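The Long Way Down to Suvomthorpe

Karabo Shezi draws at the kitchen table, early, before the street has properly woken up, and she has done it that way for so long that she gets a little cross if anyone suggests a studio. The morning I visited she had page 19 of the new chapter taped to her board and a mug balanced on a pile of old ones, and it was quite some time before either of us remembered that I had come to do an interview.

If you haven't met Skollura yet, I envy you, and I'd clear an evening. It's a black and white comic that goes up a page at a time, set in a flooded market town called Suvomthorpe where the post is carried by boat and most of the post carriers are, for want of a better word, monsters. The hero, if he is one, is Ung, a great damp lump of a creature with small ears and enormous patience, who has been on the same delivery round for most of his life and has never once read anyone's letters. He would very much like to, though, and a good deal of the story comes out of that.

Shezi has now put up 1,361 pages. She told me the number a bit sheepishly, as though I'd caught her with her hand in the biscuit tin. The first 30 she can hardly bear to look at (Ung had a neck in those days, and it does give you a start when you go back), but she has always refused to redraw them. Readers sometimes write and offer to help her tidy them up, very kindly, and she writes back, just as kindly, and says no.

"You can see me learning what a boat looks like," she said. "I'd never drawn one. I'd hardly been in one. I started a story about boats and then had to find out how the front end works."
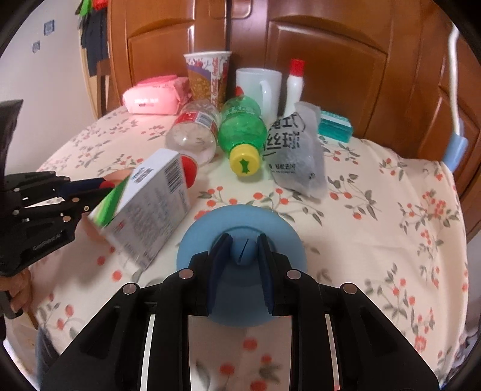

The pages begin in pencil, and the pencil is loose, looser than you'd guess from the finished thing. She scribbles the figures in as beans and sausages, then goes over them with a softer lead, then over that with a brush. The lettering is done by hand as well, last of all, and it's the part she grumbles about most. Ung speaks in small capitals with wide gaps between them, which looks lovely and takes up a shocking amount of room, so he has grown quieter over the years for purely practical reasons. I had always put his silences down to sorrow. I was rather sad to have that one taken away from me.

Then there's Travex. Every long comic seems to have a character who was meant to stay for a page and wouldn't leave, and Travex, the heron with the waistcoat and the dreadful business schemes, is hers. He came in to sell Ung a leaking umbrella. He is now in nearly every chapter, and his legs, she says, are a misery, because they bend the wrong way for sitting down and he is forever being asked to sit down. She has a whole sketchbook of nothing but Travex on chairs. She let me turn through it and I laughed until I had to put it down (there's one with a deckchair that I do hope she'll print some day).

Printing has been on her mind. Book 2 goes out to readers on October 15, 2026, a fat paperback with a run of sketches at the back and a short new story about the lock-keeper's daughter, who vanished from the comic ages ago and has been asked after ever since. Shezi was proofing it while we talked, going down the margins with a green pencil, and every so often she'd stop in the middle of a sentence and say "oh, blast," and draw a little ring round something I couldn't see was wrong at all.

I asked whether she knows how it ends, which I suppose everybody asks. She does. She has drawn the last page already, and it's in an envelope, and she moves the envelope now and then so that she won't be tempted to fiddle with it. How far off it might be she wouldn't say. There's the winter flood to get through, and the matter of the blue letter, and Travex has just bought a ferry.

We had more tea. By the time I got my coat on she had gone back to page 19 and was rubbing out Ung's left ear, which had come out too big again.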